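Unit 6: Reading a Lease

Handout for Household Law, instructor Charito Lumbao
Revised 2022-02-01

A lease is a contract. Once both sides sign, the written terms usually count for more than anything said during the showing. If the landlord promised to repaint, get it in writing before you sign.

Fixed term and month to month. A fixed-term lease ends on a set date, and the rent normally can't change before then unless the lease says it can. A month-to-month lease can be ended by either side with proper notice. Check your state's notice period, as it varies.

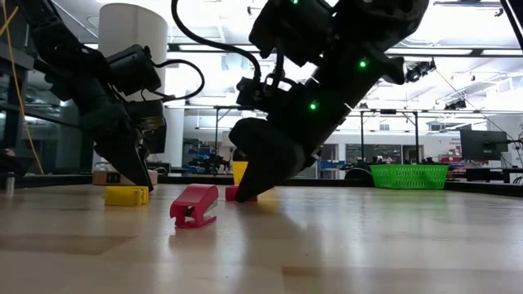 Security deposit. This is money held against unpaid rent and damage. Normal wear (faded paint, worn carpet) is not damage. In the Anbridge lease in your packet, the deposit is $900 and clause 4 lists what can be taken out of it. Note that clause 4 also mentions a cleaning fee. We will compare that with the state rule in class.

Joint tenants. If two people sign one lease, the landlord can often collect the full rent from either of them.

For next time: read the packet through page 64 and mark every clause that sets a deadline. Yu-ting Pan and Jhosep Llanos present on subletting.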